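4.2 Skits, shout-outs and the running order

Interludes are the part of a rap album that listeners claim to love and then skip. We coded all 864 tracks in the Edelport corpus for spoken material, meaning any stretch of talk longer than a single ad-lib, and sorted each stretch by speaker and by where it fell in the running order. The second coder, Rhys Ngata, joined the project after the pilot and disagreed with much of it, usually with good reason.

Almost 200 tracks contain spoken material of this kind. Voicemail is the favorite form by a comfortable margin. Mothers call, managers call, and a surprising number of former friends call to say they were there at the beginning. Replies are rare. On the Henare mixtapes the same cousin phones in on every release and is never put through, a storyline that has now outlasted two record labels.

Placement is less random than we had assumed when we wrote the grant application. Talk gathers in the first third of an album and then again right before the final track, where the artist thanks people. The thank-you section gave our coders the most trouble, as it is often half rapped and tends to continue until the beat gives up. We treated it as speech whenever both coders agreed that no rhyme was being attempted. Ngata held out for a looser rule, and his version of the coding is kept in a separate column.
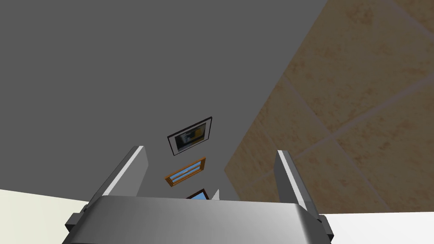
Labels complicate the picture. Kerkex albums carry far more talk than Flerik albums, and it would be pleasant to call this a difference in storytelling tradition. It may also be a difference in contracts. Two Kerkex artists told us that a skit counted as a track for delivery purposes, and one of them had delivered four in an afternoon — one was a recording of him ordering lunch. He considers it his best work, and on the evidence of the rest of the album we are not in a position to argue.

Streaming reissues cause a further headache. Skits are sometimes folded into the songs beside them, and sometimes dropped with no note at all. We therefore coded from the original release wherever a copy could be found, and flagged the remainder as uncertain. The flagged tracks are left out of the label comparison but kept in the placement counts.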